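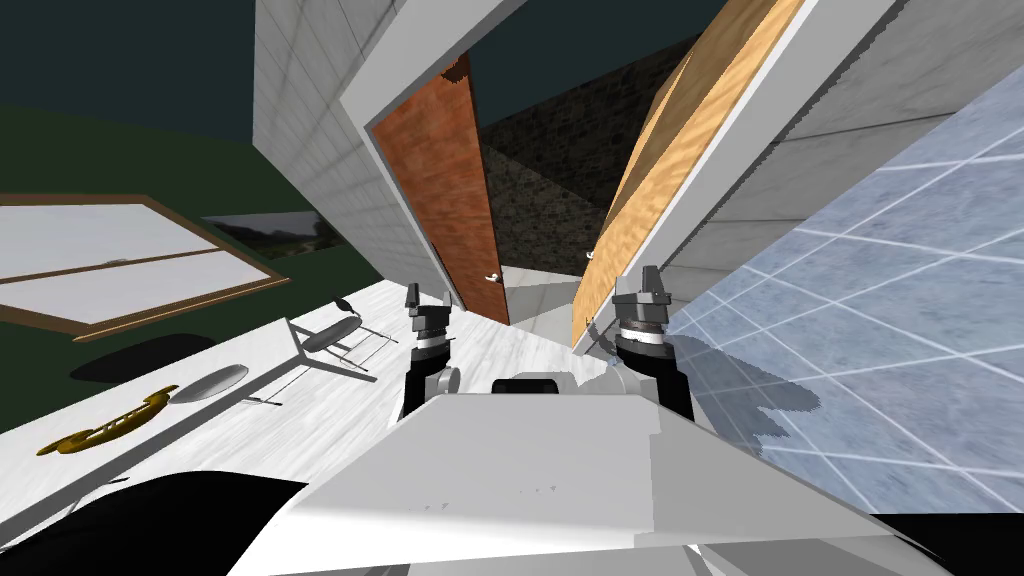
The two-armed machine in simulation, arms raised, facing a doorway with both doors partly open.

At Briltemell, the robot gets its checkup before it goes anywhere near a real door. The company's two-armed mobile unit has a twin in software, and setting up that twin takes up most of the first week of any job.

The work starts with the arms. Each joint in the simulated robot has a zero point, and it has to match the zero point on the machine standing in the shop. A technician drives the real arm to a known pose, reads off the joint angles, and enters them in the model. Then the other arm gets the same treatment. If the two disagree by more than 2 millimeters at the fingertips, the whole sequence is run again.

Grippers come next. Finger pads wear down, and a worn pad closes a little farther than a new one. The Gekport software that runs the cell keeps a value for this, and it has to be changed by hand whenever pads are replaced. Forgetting it is the most common mistake in the logbook.

After that, the rooms. Brilitz, which supplies the simulated interiors, ships them with doors, counters, windows and tiled floors, and the doors can be set to any angle. Briltemell runs its unit through 163 of these layouts. Doorways get extra attention, as the arms have to come through without the elbows touching the frame. A run lasts roughly 12 minutes, and a failed one is saved so the team can step through it and find the joint that went wide.

The real machine has its own schedule. Every 60 hours of use, the wrist covers come off and the cables underneath are checked for rubbing. The wheels are wiped down and the base is leveled. Huỳnh, the small shop that rebuilds the wrist units, asks for them back each January — a slow month on both sides.

Once the wrists return, the calibration starts over from the first joint. Old numbers are kept on file but never reused. A rebuilt wrist sits slightly differently on its mount, and the model has to be told.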